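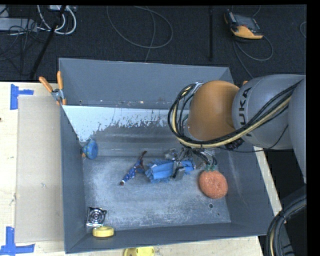 The cables, again

Last updated: June

I have now re-dressed the cables on the KUKA three times, and I would like it noted that I was only asked to do it once. The first two were for my own satisfaction, or lack of it.

For anyone who has wandered in from the gardening posts: I look after a bin-picking cell at Hastthorpe. An arm reaches into a big grey bin and tries to take things out. My part of this is everything that isn't clever. If it needs a cable tie, a hex key or a wipe, it's mine. The clever part belongs to Alina Pîrvu, who writes the software and regards cables as a sort of weather.

The trouble is the loop at the wrist. The cables run over the arm, under the orange joint and back up round the side of it, and they have to be long enough for the wrist to turn right over and short enough not to go fishing. Those two lengths do not overlap by much. On my first attempt I was generous, and the arm got to pick number 84 before it hooked the far rim and stopped with a noise like a dropped tray. On my second I was mean, and it pulled a connector at pick 3. Alina was kind about this, which I found hard to bear.

So, attempt three. What I did, in case I have to do it again (I will):

I put the arm in the worst pose I could think of, low in the near corner with the wrist wound as far as it goes, and dressed the cables there. Both earlier times I had done it with the arm parked upright, where everything looks lovely. Petrică Lazăr told me this in the spring and I nodded and went off and did it the other way.

I tied the bundle loosely first and drove the wrist back and forth at crawling speed with the pendant in one hand, watching the loop. Then I tightened the ties one at a time, working out from the gripper. Trim the tails flush, by the way. My left forearm has a full record of the ones I didn't.

There is still a thin black one that sags lower than I'd like and goes across the rim of the bin. I've moved it twice. It goes back.

While I was down there I did the bin as well. It shifts when the gripper presses on a side wall, only slightly, but slightly is plenty when the arm believes it knows where the bin is. It has a spring clamp with orange handles on the rim, and there's blue tape round the corners of the cardboard next to it, so at least that has a home address. I'd like a proper bracket. I have asked Shiela Lumbao for a proper bracket. I have been shown the price of the clamp.

The floor of the bin is scratched to bits and I've decided not to mind. Alina says it does her vision code good to look at something ugly.

Then a test run with the usual rubbish in: the scrubbing sponge, the blue fringed thing, the speckly toy, the little fan. The fringed thing is my least favourite. It has tufts, the fingertips have edges, and I own the tweezers.

It did 109 picks before I had to go and move my car. No snags, and the connector was still tight when I put a finger on it. I've written the loop length on a strip of tape inside the cabinet door, under the two previous lengths, which I have crossed out but left legible.

Next job is the hoses round the back. Petrică says those are fine as they are, so I expect I'll be back with a post about them.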